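4 min read
Search tickets... Go
Print | E-mail

Ticket 246: Rice cooker task, policy stalls after lid opens
Project: Wevside
Status: resolved, July 2024

Symptom: The policy trained on hand-held gripper demos opened the cooker lid fine, then hovered. We ran 12 trials and 7 of them ended that way. Same checkpoint, same start pose, so I went digging in the demos, and wow, was it worth it!

First guess was marker tracking. I replayed all 88 demos from the Uvcombe station and the finger markers were picked up in every single one. Gripper width curves look lovely. Not the cause.
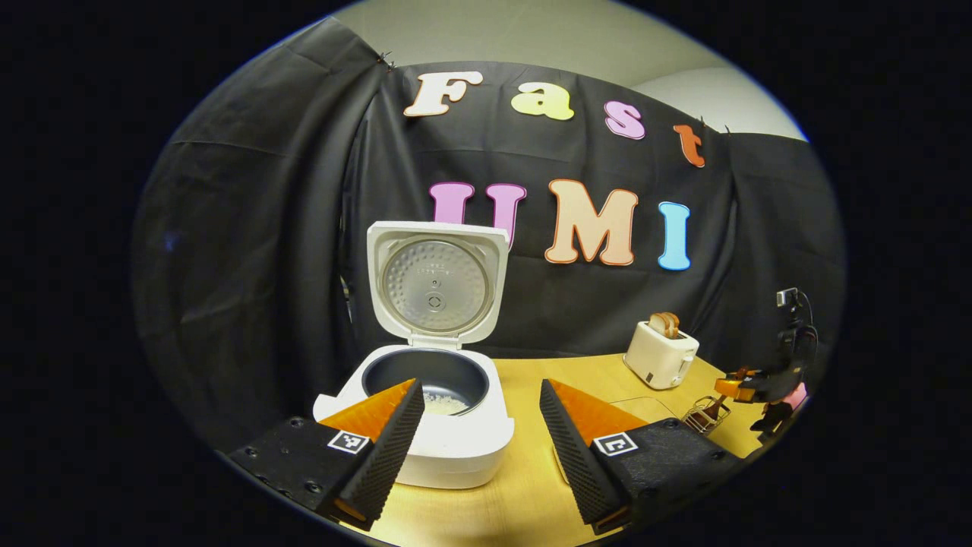

Demo view from the hand-held gripper: lid open, rice in the inner pot.

Second guess was timing, and that was it! The pose stream was lagging behind the video in the Uvcombe batch. With the lid up and the fingers near the pot, even a small offset teaches the policy to wait. The Hartley batch, recorded in February, has no lag at all.

Fix: realigned the streams, retrained from scratch, repeated the 12 trials. No stalls! One run did bump the lid on the way out, which I've put in a separate ticket.

Still to do: add the offset check to the Jivcombe import script, then rerun the toaster task with the same fix. I'm really excited to see that one.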